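Thread slack fault (surgical robotics)

From the Prullska Open Handbook of Robot Faults. Section: Suturing and soft materials. Last revised 2 Mar 2026.

Thread slack fault, also called a slack trip or, among people who work on suturing robots, simply "the loop", is a fault in which a robot tying a surgical knot loses track of how much loose thread lies between its two instruments. The controller believes the thread is taut when it is slack, or slack when it is taut, and pulls by the wrong amount. The result can be a knot that never closes, a knot that closes in the wrong place or, in the worst case, a stitch dragged through the material it was meant to hold.

It is one of the most studied faults in automated suturing, and one of the most fascinating, for it springs from something a human hand manages without a thought. Thread has almost no stiffness, it can cross over itself in any number of ways, and it carries no sensor of its own. Everything the robot knows about it must be worked out from cameras and from the feel of the instruments at either end.

Discovery

The fault was first written up in June by Thandeka Adams, then working on the Fairweather suturing bench, a two-armed rig built for practice on soft pads. Adams had set the bench a long run of 50 knots. The first seven closed well. After that the machine began stopping part way through its second throw, reporting a full pull while a wide loop of thread still stood open in plain view. By the end of the run it had finished 31 knots and given up on the other 19.

The log made wonderful reading for anyone fond of puzzles. Each failed knot showed a short, sharp rise in force, just like the one that marks a knot seating properly. The thread had caught on the joint of one instrument, and the controller had taken the snag for success.

Causes

Three causes are now recognised, and they often turn up together.

Snagging is the commonest. The wrist joint of a suturing instrument has edges, pins and recesses, and a loose loop can settle into any of them. Force rises at the instrument, but none of it reaches the knot.

Lost sight of the thread comes next. Dark thread on a red or shadowed surface is hard to follow, and shiny metal throws bright spots that a tracking program may take for the needle or the thread. Where two strands cross, the program can also swap them over and follow the wrong one from then on.

The last is needle drag. Between throws the needle has to be left somewhere. If it is put down close to the working jaws, the next grasp may pick up the needle along with the tail, and the length of free thread is then wrong from the start.

Detection and prevention

The most widely used remedy is the Dolley check, a small pause added after each throw. The robot eases off the pull, looks at the open loop again and compares it with the size it expected. If the two disagree, it stops and asks for a person. On the Fairweather bench the check raised the number of finished knots from 31 to 42 in a run of the same length — a lovely result for so little code — and the remaining eight were all stopped safely before any stitch was pulled through.

Zorley, a later control program, goes further and treats the thread as a chain of short links whose shape is guessed afresh many times a second. It copes very well with crossings but still struggles in deep shadow.

Good working habits help too. Operators are advised to trim tails before starting the next knot, to keep the needle well clear of the jaws and to stop the arms at once if a loop fails to shrink while the force climbs.
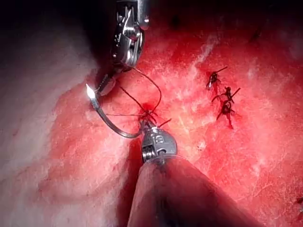
A knot in progress between two instruments, with the loop still open and the curved needle lying beside the lower jaw tips. Three finished knots stand to the right.

Saskia Rakena has argued that the pause should be longer than the Dolley check allows, and that a robot which stops too often is a far smaller worry than one that trusts a single force reading. In her view the force signal should never be allowed to declare a knot closed unless the camera agrees.

Her point has been taken up in part. Current practice on the Fairweather bench is to require both signals for the first throw of every knot and to allow force alone on later throws, provided the thread has stayed in view throughout. Whether this is strict enough is still being argued over, with great energy on both sides.

See also: Needle drop; Camera glare; Tissue pull-through; Emergency stop (two-armed systems)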